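Binders, doors and more binders

24th August

We passed 459 episodes on the cabinet task yesterday, and 328 of them are good enough to keep. That is a better rate than in February, when we were still changing the instructions every other day and had to throw out most of what we recorded in Senden.

The task is simple to write down. Open the cabinet, handle the binders, close the doors. An operator drives the robot through it, and everything is logged: joints, hands, head camera, wrist cameras. Wilus, our policy, is trained on the kept episodes only.
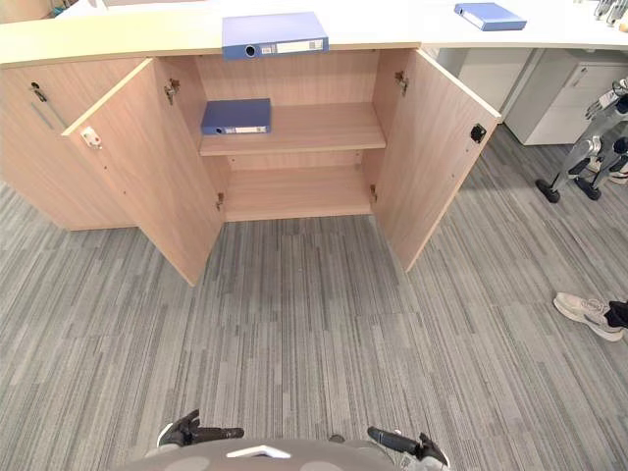 Most rejected episodes fail on timing. The operator stops to think, the arms hang still, and the model learns to hang still too. We now ask people to plan the whole run before they press record. Sessions are 25 minutes long, then the operators swap.

Doors are the hard part. A binder can be grasped a little off and still end up where it belongs, but a door that swings back ruins the run. So we record extra examples of the hand staying on the door.

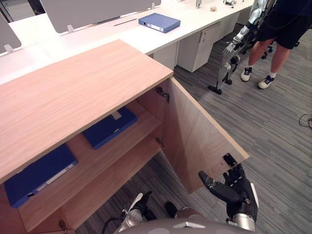 Right hand on the door, binders on both levels.

I also started varying where the binders begin. Ino, the small script that picks the layouts, used to repeat itself a lot. It has 2 settings now, and the wider one is slower to set up but gives more useful data.

The wrist views need their own check. They pick up a lot of furniture that has nothing to do with the task, and I have decided to leave that in.

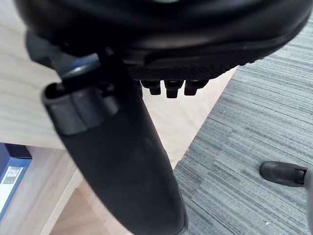

Next up

Label the remaining episodes, retrain Wilus, and then repeat the cabinet task at the Stevens office with different doors. I will post the results when I have them.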